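4.2 Trying out the Barent kit

I should say up front that I wanted to like this kit. We'd been borrowing teleoperation time from the lab next door for months, and a pair of hand-held grippers you can just pick up and use sounded like a dream (my back agreed). The Barent comes as two grippers, left and right, each with a marker plate on top and a cable, plus recording software from Wutau. Our set cost us 2,843 dollars with shipping, and setup took one afternoon and a lot of coffee.
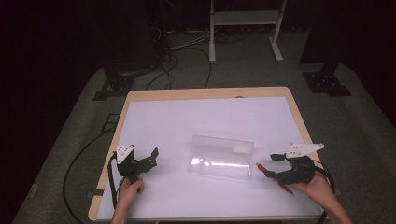 My coauthor Noboru Chiba did most of the recording and I did most of the complaining. We kept the tasks small on purpose: a pen, a clear plastic container, a white sheet over the table so the objects stood out. By the end we had 407 demonstrations, and I threw away 13 of them because tracking dropped out partway through. That's a lot better than I got with the Lappalainen set we tried in November!

What bugged me was the cables. They're stiff, they tug at your wrist when you turn the gripper over, and after nearly an hour I was planning my movements around them, and you can see it in the trajectories. The fingers are the other thing I'd ask Barent to rework. I like how wide they open, but I'd want cleaner edges for thin objects like the pen (Figure 3).

Figure 3. Gripper fingers open over the bare sheet, seen from the tool's own camera. 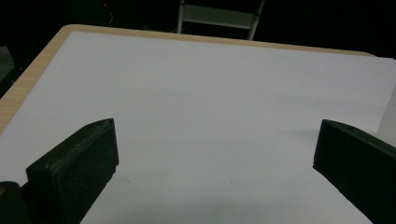
4.3 Recording protocol

Each demonstration started with both grippers held still over the table until the software reported a lock on both marker plates. We then recorded one task per file and saved it before clearing the sheet.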